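Workshop tips: when the arm snags a cable

I run a small PC refurb bench at Groltuswood, and the arms do the fiddly part of swapping processors. Back in December one of them hooked a loop of its own cable on a drive bracket and kept pulling. It faulted out at joint 35 – fine, error 35, I still call it the joint error – and I lost a board I'd already cleaned.

So now I do a slow run first, with no chip in the gripper, and I watch the cables the whole way (not the gripper, that's the mistake I kept making!). Anything that swings near the open case gets a Brudis strap and a bit more slack at the elbow. Cable bundles inside the PC get tucked back too.
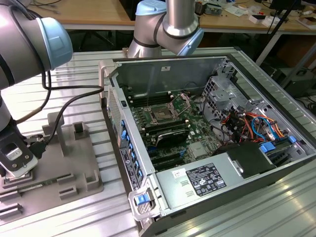

What should you do first if an arm stops with its gripper down in the socket?

Hit the stop button and leave the arm exactly where it is until you've looked at the pins with a flashlight. Then back it straight up at the lowest speed your controller allows. I use the Ollis pendant and never touch the "home" button, which swings sideways before it lifts – ask me how I know.

Bent pins cost me 231 dollars that time, board and shipping. The Najjar straps are cheaper but they slip after a few weeks, so check them whenever you sweep up.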